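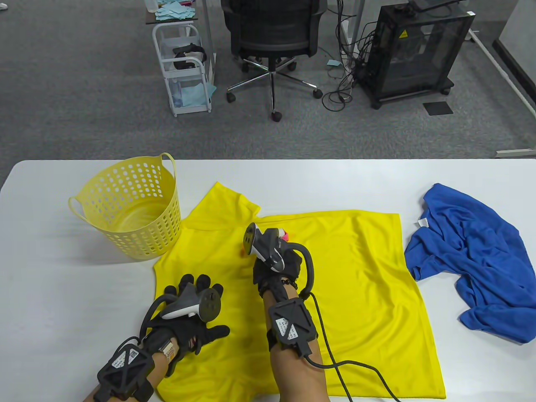

Controllers on the hand or trackers on the wrist?

Since July the Ornley group has compared two ways to record hand motion for the folding work. In the first, a VR controller is fixed on the back of each glove. In the second, only the wrist tracker is used and the hand position is calculated from it. Xinyi Yuan wore both at the same time, so each fold gave two recordings of the same movement.

She folded T-shirts for 114 trials. The controllers lost their position in 8 of them, mostly when one hand passed under the other to turn a sleeve. The wrist trackers lost it less often, but they were not so good when the wrist bends and the forearm stays still. For the last step of a fold this matters very much, and the arm in our replay test put the hem 62 mm away from the correct place in the worst case.

Dehua Han also asked the people who wear the equipment for their opinion. Most of them prefer the wrist trackers alone. The controllers feel heavy after one hour, and the cable has to be moved aside before every new shirt. Vlasta Slanina has made a shorter mount which brings the controller closer to the knuckles, and we will try it next with towels.

The plan is 200 more trials with the new mount. The replay will be done on both arms, with the soft gripper from Stuvley and with our old two-finger one. If you want to wear the gloves for a morning, please write to Nayeli Ccori. Small hands are especially welcome, as the present gloves were tested only in medium and large.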